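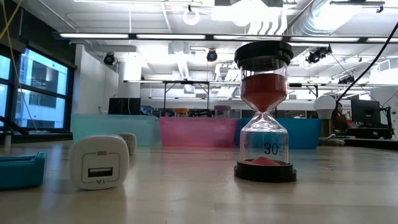
로봇 동아리 게시판 > 수업·과제 > 분류 과제 점수 질문

제목: 분류 과제에서 모래시계를 어느 통에 넣어야 합니까?

작성자: karpenko_b
안녕하세요. 이번 학기에 Prendden 반에 들어온 유학생입니다. 한국어가 아직 부족해서 이상한 문장이 있으면 이해해 주십시오.
우리 조는 책상 위의 작은 물건을 집어서 색깔 통에 넣는 과제를 하고 있습니다. 통은 민트색, 분홍색, 파란색입니다. 과제 안내문에는 "물건의 주된 색에 따라 분류한다"라고만 써 있습니다. 그런데 모래시계는 뚜껑과 받침이 검은색이고 모래는 붉은 주황색입니다. 몸통은 투명합니다. 그러면 주된 색이 무엇입니까? 저는 분홍색 통이라고 생각했지만 같은 조 친구는 검은색이니까 "해당 없음"이라고 합니다.
그리고 흰색 USB 충전기도 같은 문제가 있습니다. 흰색 통이 없습니다.

작성자: 납땜연기
작년에 같은 과제를 했습니다. 그때 조교님은 모래를 기준으로 하라고 하셨어요. 그래서 분홍 통이 맞습니다. 흰색 물건은 민트 통에 넣었고요.

작성자: mintbox93
윗분 말씀은 작년 기준입니다. 올해 안내문은 바뀌었어요. 2쪽 아래에 작은 글씨로 "애매한 물건은 조가 규칙을 정하고 보고서에 쓴다"가 있습니다. 규칙만 일관되면 감점이 없습니다.

작성자: karpenko_b
mintbox93 님, 감사합니다. 2쪽을 다시 읽었습니다. 정말 있습니다. 제가 번역기로 읽을 때 그 부분이 빠진 것 같습니다.
그러면 두 번째 질문을 드리겠습니다. 우리 조는 연습 데이터를 164회 모았습니다. 그중 성공이 132회입니다. 실패한 것은 거의 다 모래시계입니다. 그리퍼가 가운데 가는 목을 잡으려고 내려가다가 물건을 넘어뜨립니다. 어떻게 하면 좋습니까?

작성자: 납땜연기
목을 잡으면 안 돼요. 위쪽 뚜껑을 잡으세요. 제일 단단한 부분이고 검은색이라 카메라에서도 경계가 잘 나옵니다.

작성자: 토크렌치
저는 반대입니다. 뚜껑을 잡으면 무게가 전부 아래에 달려서 이동할 때 흔들립니다. 모래가 위에 많이 있을 때와 아래에 많이 있을 때 무게중심도 다릅니다. 받침 바로 위의 몸통을 잡고 속도를 낮추는 편이 낫습니다. 시간은 조금 더 걸리지만 이번 과제는 시간 점수가 작습니다.

작성자: 납땜연기
몸통은 투명이라서 깊이 값이 엉망으로 나오는데요? 우리 조는 그것 때문에 일주일을 버렸습니다.

작성자: 토크렌치
깊이 값을 몸통에서 읽지 말고 뚜껑과 받침에서 읽고, 가운데는 계산하면 됩니다. 둘 다 둥글어서 중심축이 쉽게 나옵니다. 코드로 스무 줄도 안 됩니다.

작성자: clevden_lab2
끼어들어서 죄송합니다. Clevden 실습실 쓰는 조입니다. 우리는 유광 책상의 반사가 더 큰 문제였습니다. 흰색 충전기를 놓으면 그 아래에 희미한 반사가 생기고, 검출 프로그램이 그것까지 물건으로 보고 상자를 크게 그립니다. 그래서 그리퍼가 너무 낮게 내려가서 책상에 닿습니다. 천장 조명을 한 줄 끄니까 좋아졌습니다. 모래시계도 투명한 부분에 반짝이는 곳이 많으니까 한번 해 보세요.

작성자: mintbox93
조명을 끄는 것은 본 평가 때 안 됩니다. 평가는 조명 전부 켜고 합니다. 연습만 끄고 하면 나중에 점수가 떨어져요.

작성자: clevden_lab2
그 규칙은 어디에 있습니까? 우리는 들은 적이 없는데요.

작성자: mintbox93
Plelard 장비 예약 페이지의 공지에 있습니다. 안내문에는 없어서 저도 1월에 우연히 봤습니다. 이건 안내문에도 넣어 주셔야 한다고 생각합니다.

작성자: karpenko_b
여러분의 의견을 읽고 어제 저녁에 두 가지 방법을 다 해 보았습니다. 조명은 전부 켰습니다.
뚜껑을 잡는 방법: 잘 집었지만 통 위에서 놓을 때 기울어져서 통 가장자리에 두 번 부딪혔습니다.
몸통을 잡는 방법: 축 계산을 넣은 후에는 안정적이었습니다. 그러나 느립니다.
우리 조는 몸통으로 결정했습니다. 색 규칙은 "투명한 물건은 안에 있는 것의 색으로 본다"로 쓰겠습니다. 충전기는 흰색이니까 제일 연한 색인 민트 통에 넣습니다. 친구는 아직 불만이 있지만 보고서는 제가 쓰기 때문에 괜찮습니다.

작성자: 토크렌치
좋네요. 놓는 높이도 기록해 두세요. 질문이 꼭 나옵니다.

작성자: 납땜연기
저는 아직도 뚜껑이 맞다고 봅니다. 기울어지는 것은 손목 각도 문제예요. 놓기 전에 잠깐 멈추는 동작을 넣어 보세요.

작성자: karpenko_b
멈추는 동작도 시험하겠습니다. 그런데 하나 더 여쭈어도 됩니까? 보고서에 영상 프레임을 전부 첨부해야 합니까? 우리 것은 1,530장입니다.

작성자: mintbox93
아니요, 실패한 경우만 골라서 넣으면 됩니다. 파일이 크면 제출 페이지가 멈춥니다.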